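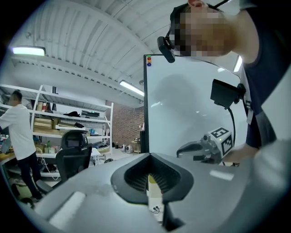 Have you ever saved up your allowance for something big, and then found out you needed batteries too? Grown-ups who buy robot tools run into the very same thing, only with bigger numbers!

Let's say a workshop called Tolthorpe wants some grippers. A gripper is a tool that grabs things, a bit like your thumb and finger when you pick up a grape. Some grippers go on the end of a robot arm, and some are held by a person, who uses them to show a robot how a job is done.

Mircea Nistor plans the shopping at Tolthorpe, and he starts with a list - a plain old pencil list. One gripper costs 200 dollars, and he wants 2 of them, one for each hand. That makes 400 dollars. Easy! But then come the cables, and a box of spare parts for 95 dollars (little pieces do wear out, just like the wheels on a scooter). He also puts aside around 100 dollars for surprises.

Now add it up with me: 400 plus 95 plus 100 is 595 dollars, and we haven't even paid for the cables yet.

Mircea asks other questions too. Will it fit on the shelf? Who will fix it? Could we borrow one first and try it out? Sometimes he waits a whole month before he orders anything at all.

Try making a list like his for a pet fish. Don't forget the food!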